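August 2020 and I've become a person with opinions about metal bins. Thread, sorry, it's long and there's a lot about blocks in it.

Background for anyone new: I collect odd building blocks. Plain rectangular ones mostly, the kind that came in big mixed lots for schools and play centers. My favorites are an old line called Akolgo, which came in a brick red that's closer to brown and a green so dark it looks black at night.

I do not have a sensible number of them. The last lot I bought was listed as 2,000 pieces and came in feed sacks. FEED SACKS. The driver asked me what was in them and I said "toys" and he gave me a look.

So for most of the spring I sorted on the floor, on a bedsheet. You spread everything out, crawl around making piles, then grab the corners of the sheet and drag the leftovers away. Great for speed, terrible for knees. Also the dog thinks a bedsheet on the floor is for her.

Then I tried plastic tubs. Fine for storage, awful for sorting. They're deep, so you're always digging, and whatever you want has slid to the bottom. Plus the light ones scoot across the table every time you reach in.

Baking trays were the next idea and I did like those for a while! Low sides, you can see everything. But one bump and you've got blocks going over the edge, and then I didn't have any trays when I wanted to make cookies. Back to the drawing board.

Enter Buvell, my local surplus place out past Flalent. If you've never been, picture a warehouse where everything used to belong to a factory or a school kitchen. No prices on half of it. You carry a thing to the desk and they squint at it and say a number.

I went in for shelf brackets. I came out with a big open gray metal bin with a divider running the long way, and no shelf brackets. Squinted price was 13 dollars. I didn't even haggle, I just wanted to get it to the car before they squinted again.

What sold me was the divider. It isn't a straight up and down wall, it slopes. So you get one big compartment at the front and a second one behind it, and the slanted face is right there in front of you when you're reaching in.

I don't know what it was for. The desk guy thought hardware, his coworker thought something to do with bottling. If any of you know, please tell me, it's been bugging me for six weeks.

Okay so how I use it. Unsorted blocks go in the front. I put in a small handful at a time and keep the sack on a stool next to me. Every time I get greedy and tip in half a sack it's the plastic tub problem all over again.

Then I go through what's in front of me one block at a time. Turn it over, check the corners, check for pen marks (so many pen marks, so many initials). Good ones go straight into a labeled box by color. The rear compartment is for anything I can't decide on, and I empty it at the end of every session or it turns into a second sack.

The noise though. Blocks on bare metal are LOUD. First night I had someone from the other end of the house come and ask if I was okay. I set them down now instead of dropping them, and that mostly takes care of it.

People have asked why I don't line it with felt. I did try! Felt holds on to dust, and old blocks shed dust like you wouldn't believe. With bare metal I can wipe it with a damp rag and move on. Felt lasted two evenings.

Things I like a lot: it's heavy so it stays put. The sides are high enough to stop runaways. And the gray is a really good background for color. I had a couple of reds I'd boxed as the same batch for years and in the bin I could see one was browner than the other.

Things I like less: greens against gray in bad light. I've fished around for a dark green one that was lying right up against the side wall the whole time. A lamp on the left helps. Moving the whole thing nearer the window helps more.

Also it's beat up. I knew that when I bought it. The lower half of the slope has a big dark worn patch with a flaky edge, and the pale part over it is all scuffs and streaks. The floor has stains that I've gone at with dish soap, baking soda and a fair amount of swearing.

I spent a full 10 minutes on one smudge before I accepted that it lives there. We're roommates now.

Someone on here suggested stripping it and repainting and I've gone back and forth. On one hand, flakes. On the other hand I'd probably pick a color, and then I'd lose my nice neutral gray, and then I'd be buying another bin. So for now I brush off anything loose and leave it be. 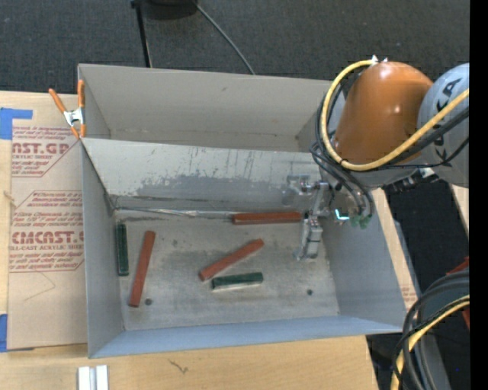

Reds and greens in the front, scruffy old slope behind them. Look at that worn patch!!

Couple of answers from the replies so I don't type them over and over. Yes, those are small round holes in the floor. No idea what they were for either. The blocks are far too big to fall through, so I've never bothered covering them.

The strip along the bottom of the slope, the shiny crumpled-looking bit: I leave it alone. I'm a little scared of what happens if I pull on it.

And no, I don't line them up in there. They land however they land, one leaning this way, one that way. The neatness happens in the boxes. If I start making rows in the bin I'll be at it until midnight and nothing gets put away (ask me how I know).

For whoever wanted the table: it's just a light wood top, very ordinary. I'd put something under a metal bin if you care about your table. I cared too late and there's a scratch I now keep a coaster on.

Next job is the feed sack I've been avoiding, which came from the Flesard sale and smells like a basement. Plan is to wash those first, in the tub with a colander, then dry them on towels before they go anywhere near the bin.

If you've washed old painted blocks and lost paint doing it, please tell me what you used so I can not use that. And if anyone near Flalent sees another bin with a sloped divider, message me before you buy it - or buy it and I'll pay you back, plus cookies. I've got my trays back.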